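Ranger ses câbles sans y passer le week-end

Mis à jour le 24 septembre 2020

Si vous avez chez vous un tiroir qui refuse de fermer à cause d'un vieux chargeur, cette page est pour vous ! J'ai repris le coin des câbles de fond en comble début septembre et je suis tellement contente du résultat que je note tout, y compris ce que m'ont soufflé les lecteurs après mon article sur les bocaux.

Tout sortir d'abord

Videz tout au même endroit : les tiroirs, le sac de l'ordinateur, la boîte à chaussures du placard de l'entrée (il y en a toujours une). Choisissez une grande table bien dégagée et un moment où personne n'a besoin d'y manger. Les prises multiples et les rallonges vont à part, elles prennent trop de place et on ne les range pas avec le reste.

Essayer avant de garder

Branchez chaque câble sur l'appareil qu'il est censé servir. S'il faut le tenir dans un certain angle pour que ça charge, il part. Pareil pour une gaine fendue ou un connecteur tordu. Chez nous, tout est allé dans le bac de collecte du magasin, avec les piles. Ne jetez rien à la poubelle ordinaire.

Pour ceux dont on ne sait plus à quoi ils servent, Aino Kuusisto m'a écrit qu'elle les met dans une enveloppe avec la date, et qu'au bout d'un an elle donne tout. J'ai adopté le système, on verra si je tiens !

Enrouler sans torsader

Surtout pas autour de la main et du coude en serrant fort, comme une corde à linge. Laissez le câble faire sa boucle naturelle, large, et retournez une boucle sur deux si vous sentez qu'il vrille. Les modèles gainés de tresse sont plus raides : donnez-leur des boucles plus grandes et n'insistez pas. Pour fermer, un bout de scratch de 23 cm coupé en deux suffit pour deux câbles de téléphone. J'ai acheté un rouleau Jumstead, mais n'importe quelle marque fera l'affaire.

Les élastiques de cuisine, j'en suis revenue. Ils collent en vieillissant et laissent des traces sur les gaines blanches.

Le plateau plutôt que la boîte

Ma trouvaille préférée ! Pour les câbles qui servent tous les jours, un petit plateau en plastique à rebord, posé à plat, vaut mieux que n'importe quelle boîte à compartiments. On voit tout, on attrape, on repose. Je prends un vert d'eau tout doux, le noir et le blanc ressortent bien dessus. Limitez-vous à deux câbles par plateau et attachez-les séparément, sinon les boucles du fin passent dans celles du gros et il faut tout démêler.

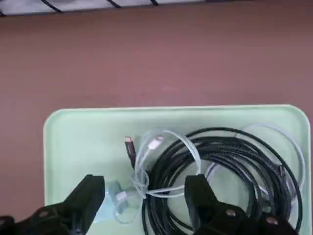
Étiqueter

Un morceau de ruban de masquage plié en drapeau près de la prise, un mot au feutre : « imprimante », « liseuse », « appareil photo ». Écrivez le nom de l'appareil et pas le type de connecteur, toute la famille s'y retrouvera.

Et la poussière ?

Un chiffon microfibre à peine humide, câble débranché bien sûr, en le faisant glisser sur toute la longueur. Le plateau se lave à l'eau tiède avec une goutte de liquide vaisselle. Séchez bien les coins avant de remettre quoi que ce soit dedans.

Prochaine page : le tiroir à piles, avec les idées de Simone Pimentel.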